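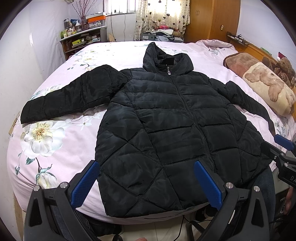 Puffer jacket, front side up, zip done up. Today's opponent!

Skastari project notes
Posted in September by the Davirdale folding desk

Right, a few people asked what we've been up to since the last lot of posts, so I'm going to have a go at explaining the jacket results without putting up a single graph. Wish me luck.

Quick recap. We teach a folding policy by having people do the job by hand with the same sort of grippers the robot has, and the policy learns from those goes. No joysticks, no headset, no robot in the room at all. You just pick up a pair and get on with it.

For ages we only did tea towels and T-shirts, and the policy got quite smug about them. Flat things are easy! Then Zerouali (our name for the second version of the model, don't ask) met its first padded coat and was completely hopeless. It went for the top layer of fabric, got a pinch of nothing much and carried on as if all was well.

So this round is all puffers. We've got 3,376 goes in the set now, and 163 of those are ones I threw out and then put back in. More on that in a sec, because it's the interesting bit.
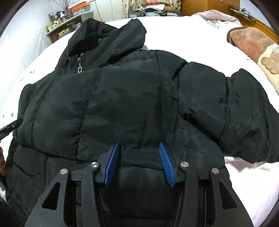 The thing with quilting is that it pushes back. You fold a T-shirt and it stays folded, you fold one of these and it slowly has second thoughts. People deal with that without thinking, they squash it a bit, wait, go in again lower down. The policy only ever saw the neat version, as I'd been binning every go with a second grab in it.

Those were the 163. I'd marked them as mistakes. Put them back, retrained, changed nothing else, and the finished folds on coats it hadn't met before went from 8 in every batch of 60 to almost half of them. I ran it again as I didn't believe it. Same sort of number.

Before anyone gets too excited, hoods are still a nightmare. It'll do a lovely job on the body and then leave the hood wherever it fancies. Sleeves are so-so.

Also we haven't tried it anywhere with really poor light yet, that's Brirnau's end of things and they've only just got their grippers through.

Someone asked about the cushion-y finger pads vs the hard ones. Haven't compared them properly so I'm not going to guess. It's on the list after hoods, and I'll post the coat-by-coat numbers once I've tidied up the spreadsheet.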